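Two-arm sorting cell, right arm drops off the bus mid-move

Home Builds > Manipulators
Page 1 of 1

skodness_rhys
Third cell build, first one with two arms. Both are on a single aluminum rail along the front edge, black mounting plates, bolted. Task is sorting toy blocks by color into three bins at the back. Arms run fine one at a time. With both moving, the right one stops answering after 3 to 8 minutes and stays silent until I cycle power. Log shows timeouts on the shoulder first, then everything downstream of it.

Supply is a 24 V brick, split at a terminal block, one branch per arm. Each arm has its own small board in front of the rail. Bus speed is the default. Teleop only for now, no planner.

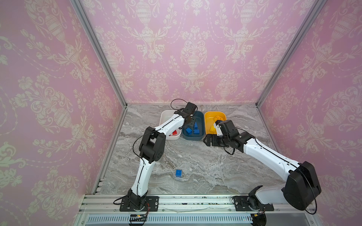 Cell with both arms on the rail, one blue block still to sort.

Walls are leftover wallpaper from the hallway, floor is a marble-pattern surface. Firmware is the April build of Cavard on both boards.

l_bansal
Timeouts starting at the shoulder and spreading outward usually mean voltage sag. The shoulder pulls the most current when the arm is stretched out. Measure at the far end of the branch, under load. What gauge is the wire from the terminal block?

skodness_rhys
Whatever came with the boards. Thin. I'll measure tonight.

Iestyn W
Doubt it's sag. If it were, he'd get a brownout and the board would restart by itself. It stays silent until a power cycle, so I'd look at the bus. Is termination on at both ends? Dondon boards ship with the jumper off, and the manual mentions it once, on the last page.

l_bansal
A motor driver can latch a fault without the board restarting. They're separate regulators. Seen it on two different builds.

Iestyn W
Then there would be a fault code. He posted timeouts.

l_bansal
He can't read a fault code off a driver that isn't answering.

kusum_a
Check strain on the motor cable before either of those. Mine runs along the long link the same way and I had it tied too tight at the elbow. Conductor broke inside the jacket and only opened past a certain angle. Took me three weekends. Hold the arm still with torque on, flex the cable by hand at each joint, and watch the error counter.

Also, is the wallpaper matte? A repeating pattern gave my block detector a lot of false corners. I went to plain gray board.

skodness_rhys
Matte enough. I segment on color, so the pattern hasn't mattered so far. The pink does get close to the red blocks under warm light – I had to narrow the hue range.

kusum_a
That will bite you when the sun moves. But fine.

skodness_rhys
Measurements. Supply output 24.1 V, steady. At the right shoulder connector with the arm extended and the left one moving: dips to 20.6. Left arm under the same conditions: 22.9. Cable flex test showed nothing on any joint. Termination jumper was off on the right board, on for the left.

Iestyn W
There you go.

l_bansal
There you go, 20.6.

leandroz
Fix both. Separate feed for each arm in heavier wire, 700 µF or more across the input at each plate, jumper on. Then remove one change at a time if you care which it was. Keep the feed away from the signal pair where they cross the rail.

skodness_rhys
Jumper only, first: died after 11 minutes. Jumper plus new feed: ran 100 pick cycles with both arms, no timeouts. Haven't fitted the capacitors.

Iestyn W
11 is longer than 8. The jumper did something.

l_bansal
One run. Take the jumper back off with the new feed in and see.

skodness_rhys
Not this week. I'm leaving it as it is and working on the handoff between grippers. Does anyone have a Uniyal config with a shared keep-out zone for two arms? Mine treats them as separate machines.

leandroz
I have one for a wider rail. You'd need to change the base offsets. Will send it after work.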